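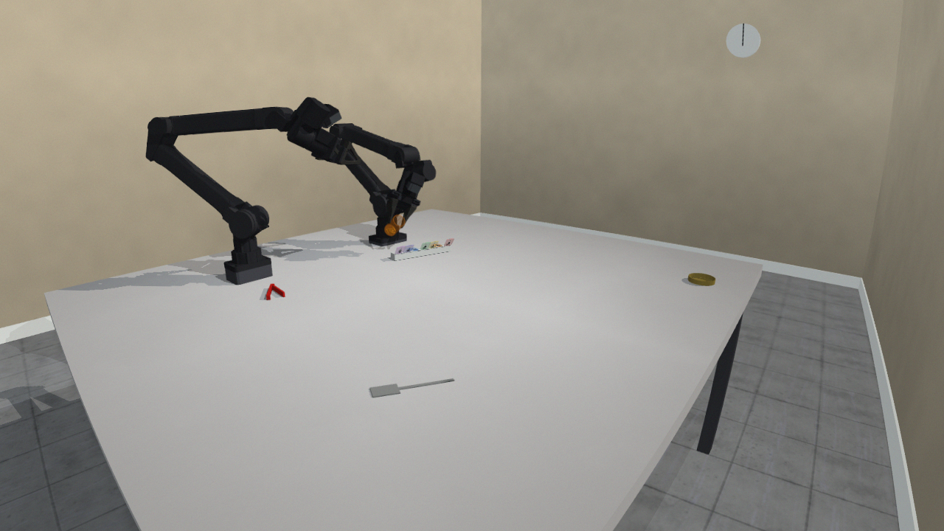

Agata Mazza told me, before I had even turned on the recorder, that filling had never been the tiring part of her job. The tiring part was being interrupted while filling. I came back to that remark all through the coding, and it changed how I read the rest of the interviews, so I'm putting it at the top of this section instead of burying it in the appendix with the other floor comments.

### 4.2 What moved, and to whom

Some background first. The packing site at Gilthorpe sends out 2000 filled pill organizers a week to people living at home. Before the change, every one of them was opened, filled, checked and closed by hand at a bench. Zilska, the company that runs the site, then started planning a two-arm cell (everyone on the floor calls it Ferri, after the project name) to take over the simplest orders, 800 of the weekly total. For months Ferri existed only in simulation. I think this matters a lot, and I'd argue that most of what I found happened in those months, while people were still working with their own hands and looking at a robot on a screen during breaks.

The simulation was left running on a monitor by the coffee machine, and anyone could stop and comment. And they did! Bench staff wrote notes on how they hold a bottle when the label has to stay readable, which hand they use to steady an organizer, and where they put a lid so it doesn't end up under an elbow. A few of those notes went straight into the task list in Stisurar, the scheduling software. Others were read, thanked for and forgotten, and the people who wrote them remember exactly which ones. 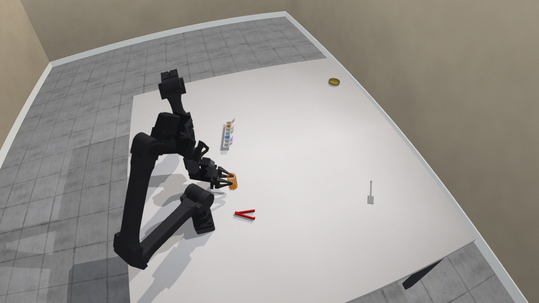
**Figure 2.** Simulated two-arm cell, with the fingertips of one gripper at the orange bottle and the pill organizer beside the arms.

I had expected the usual worry about jobs to fill my transcripts. It's there, and I don't want to play it down - two people asked me outright whether I was there to help decide who would go. But the topic that took up the most tape was checking. At the bench, the person who fills an organizer also gives it a first check, more or less without thinking, while the fingers are still on the lids. Take the filling away and that first check has to become a task of its own, with a place to stand and a line on the rota. The planning documents I was shown had the second check in them, the formal one by the pharmacist. The first one was missing, and I don't think anyone left it out on purpose. It had just never had a name.

When I brought this up in the August planning meeting, the reply was that the cell would log every pick. True enough, and the bench staff had no quarrel with the log. Their trouble was with looking. One of them put it to me like this: a log tells you what the arm was asked to do, and she wants to see the tablet. The draft plan dated 12/4/24 gives the first check its own station, with a seat and decent light, and it takes people off the phones while they're on it. Agata had a hand in that last point, as you can probably guess.

Then there's the matter of who gets the hard orders. If Ferri takes the plain ones, the bench is left with half tablets, midweek changes, and the customers whose doctors still send notes by fax. Staff had mixed feelings about this, sometimes within the same interview. They like the hard orders, and several told me that's where they feel good at what they do. They also use the plain ones to catch their breath. A full shift of nothing but exceptions is a different job from the one they signed up for, and the pay scale at the time of writing still treats it as the same job.

I sent a short survey to all 56 people on site to see whether this held up outside the interviews. The full tables are in Section 5, so I'll only say here that the answers split much more by shift than by age, and that surprised me (I'd have bet on age). Evening staff deal with the late changes already, and they mostly saw the cell as help. Morning staff start their day with a long run of plain orders, and they're the ones who stand to lose it.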